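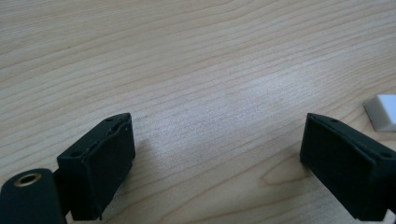
図1 手持ちグリッパのカメラから見た左右の指。左指の上縁、パッドと本体の境に細く不規則な筋がある。

第5回 把持部の不具合と点検手順

1. 今回の範囲
前回は指の開閉機構と原点合わせを扱った。今回は、収集作業中に起きた把持部の不具合を一件取り上げ、記録の読み方、作業を止める判断、再開までの手順を確認する。配布済みの点検表(A4片面)を手元に置いて読むこと。

2. 事例の概要
対象は手持ち式の二指グリッパである。指は黒い樹脂製で、向かい合う面に平らなパッドを持つ。作業は、机上の小物をつかんで浅いトレイに移し、また戻すというもので、Prellovの演習室で2月に行われた。

記録番号2467の試行で、つかんだ小物が持ち上げの途中で手前に回り、落下した。操作者は握りが浅かったと考え、そのまま続けた。その後の40試行のうち、同じ向きの滑りが5回記録されている。滑りはいずれも左指側で始まっていた。作業が止まったのは、別の操作者に交代し、始業点検をやり直したときである。

けが人はなかった。落下物は机の上にとどまり、器具の二次的な破損もなかった。

3. 経過の整理
(1) 最初の滑り。試行記録の備考欄は空欄。
(2) 握り幅を狭める方向に設定を変更。変更前の値は残っていない。
(3) 滑りが続く。操作者は対象物の表面を拭いている。
(4) 交代時の点検で、左指のパッドを指先で押すとわずかに動くことが分かり、使用中止。
(5) 指を外し、Melnychuk型の予備指に交換。

問題が大きいのは(2)である。設定を変えたため、滑りの原因が指にあるのか握り幅にあるのか、記録からは切り分けられなくなった。握り幅を狭めればパッドにかかる力も増える。緩みがあった場合、この変更は状態を悪くする方向に働く。

4. 外観の見方
図1のような筋は、外観だけでは割れとも合わせ目とも決められない。成形の跡、接着の端、亀裂は、どれも黒い樹脂の上では似た線に見える。擦れ跡やほこりが重なるとさらに読みにくい。したがって、画像で筋を見つけた段階では「筋あり」とだけ書き、「亀裂」と書かない。判定は次の順で行う。

・電源を切り、指が動かないことを確かめる。
・乾いた布でほこりを取る。
・斜めから光を当て、筋の両端の位置を点検表の図に写す。
・パッドの縁を軽く押し、筋の幅が変わるかを見る。
・変わる場合は使用を中止し、指ごと交換する。
・変わらない場合は位置を記録し、次回の始業点検で長さを比べる。

左右の指は必ず同じ条件で見比べる。カメラに近い側の指は大きく写るので、画像上の寸法をそのまま比較してはならない。

5. 原因について
交換後に外した左指を調べたところ、パッドを留める接着が上縁側で剥がれていた。本体樹脂に割れはなかった。剥がれの時期は特定できていない。始業点検の欄には毎回「異常なし」とあったが、当時の点検表に触って確かめる項目はなく、目視のみで記入されていた。

Flevthorpeの演習室でも同じ型の指を使っているため、全数を確認した。剥がれは2本に見つかり、いずれも交換済みである。

6. 中止の基準
次のどれかに当てはまれば、試行の途中でも止める。
・同じ向きの滑りが続けて2回起きた。
・パッドが本体に対して動く。
・開閉時に、ふだんと違う音や引っかかりがある。
・指の付け根の連結部にがたつきがある。

止めた後、設定値は変えない。まず試行番号と現在の設定を書き、指を開いた状態で左右を撮影する。撮影時は指の間に物を置かない。器具を分解するのは、その記録が終わってからとする。

7. 再開の手順
指を交換した場合は原点合わせをやり直し、記録ソフトAnowに新しい指の番号を登録する。登録を忘れると、交換前後の試行が同じ指の記録として扱われる。続いて、対象物なしの開閉を確認し、軽い試験片で把持を確かめる。試験片の持ち上げは、机から最大40 mmまでとする。

滑りが疑われる区間の試行は削除せず、「要確認」の印を付けて残す。今回も該当区間はすべて残してあり、演習で使用する。

8. 演習課題
配布した試行記録を読み、自分が操作者であればどの時点で止めたかを書く。根拠とした行の番号を添えること。また、経過(2)の設定変更について、変更前に何を記録しておけば後の切り分けができたかを述べる。分量は二つ合わせてA4一枚以内。提出先は演習室入口の箱、締切は次回の授業開始時。

次回は連結部の摩耗とがたつきの測定を扱う。すきまゲージを使うので、持っている者は持参すること。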